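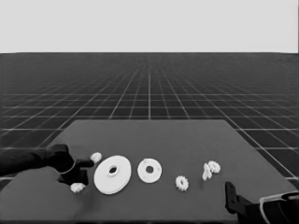 Florian Camenzind wrote to ask if a wind-up kitchen timer that stops halfway is worth opening, or if it should just go in the bin. Open it! Please open it! Nine times out of ten it's only dried-up grease and flour, and you'll have a lovely evening finding out how the thing works.

I've done this on a few old timers now, mostly Grernari ones from car boot sales. Yours may be put together a little differently but the order of work is much the same.

What you need

A small flat screwdriver and a small crosshead
Tweezers
Cocktail sticks and an old soft toothbrush
A jam jar with a lid
Lighter fluid or another light solvent
Clock oil (a tiny bottle lasts for years)
A white tea towel or a tray with a rim

Before you start

Let the spring run right down. Turn the dial gently back to zero if your timer allows it, and if it has stuck part of the way round, hold the dial firmly and let it creep back under your fingers. A wound spring can throw parts across a kitchen, and it can hurt. Wear glasses of some sort.

Opening the case

The dial usually pulls straight off. Rock it a little from side to side as you lift. Under it you'll find two or three screws, though on the cheaper timers the case is held with clips, and a plastic card slid round the seam will open those without leaving marks. Lift the works out in one piece and put the case in warm soapy water while you get on with the rest.

Taking the works apart

Take a photo from the top and another from each side. Undo the screws on the upper plate a turn at a time, going from one to the next so the plate rises evenly. Then lift it off — slowly, and with the works flat on the towel — and take another photo before you touch a single wheel.

Now lift the wheels out and lay them in a line in the order they came. I start with the one nearest the spring at the left and finish with the fastest one at the right. Keep that line whatever happens, even if somebody wants the table for supper.

Leave the mainspring in its barrel. You don't need it out for this job.

Cleaning

Open a window and keep well away from the hob. Put the metal wheels in the jar with enough fluid to cover them, swirl, and leave them for 19 minutes (my egg timer's longest setting, bless it). Plastic wheels go in soapy water instead, as some solvents make them brittle. Brush between the teeth, then clean each pivot hole in the plates with a cocktail stick, twisting it until the tip comes out clean. This is the bit that makes the difference! You'll get through a whole pile of sticks.

Let everything dry fully before you go on.

Putting it back

Set the wheels in place from your photos, lower the top plate and coax each pivot into its hole with the tweezers. Never press. When the last one drops in, the plate settles by itself and it's a wonderful feeling.

Put one small drop of oil on each pivot and none at all on the teeth, where it would only catch flour. Give the dial a quarter turn and listen. A steady tick means you can screw it all down. If it limps or stops, slacken the plate and check that every pivot is seated.

Test it against a clock for a full hour. Mine came in 7 seconds slow, and that's good enough for any sponge cake.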